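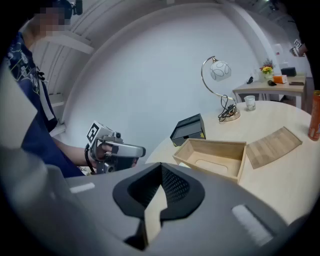
Cempaka Tjoa has been smelling tea since before breakfast, and she's still delighted by it. "Come here, put your nose right in," she says, tipping a warm cup towards me. Toast, then plums, then something like a garden shed in the rain (a very good shed).

She and Rizal Pangaribuan run Purba, a small tea room at the top of Larnside's long hill, and they've become the people to see if you want to learn how to drink oolong slowly. It sits somewhere between green tea and black, and that middle ground turns out to be enormous. Some oolongs are pale and smell of lilac. Others are roasted so dark they could pass for coffee at a glance.

Rizal came to it by accident. He was buying biscuits in May when a shopkeeper poured him a thimbleful from a pot no bigger than a pear. He went home with a packet and drank the same leaves all afternoon, seven or eight times over, and each pot was different!

That's the bit newcomers love. You use far more leaf than you would for a mug, and far less water. The first steeping lasts 30 seconds, the next a little less while the leaves are opening, and then you stretch each one as the flavour thins. I had expected a lot of rules, but Cempaka pours, sniffs, changes her mind and pours again.

Their Saturday table seats 4, so you end up talking to everyone. On my visit a retired bus driver and I argued happily over whether the third cup tasted of honey or hay. We had both changed sides by the fifth.

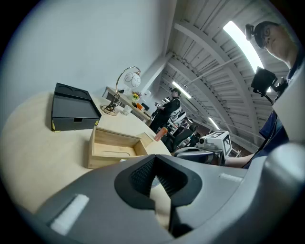
Do you need special water for oolong?

Tap water is fine in most places, as long as it's freshly drawn and just off the boil. If yours is very hard and leaves a film on the cup, run it through a filter jug first.

Back on the hill, Rizal has started roasting small batches himself, in an old oven at the back. The first went in the compost. The latest, a medium roast he calls Stitico, is lovely: walnuts up front and a sweetness that hangs about for ages. I drank it on the bus home from a borrowed flask, which I still need to take back.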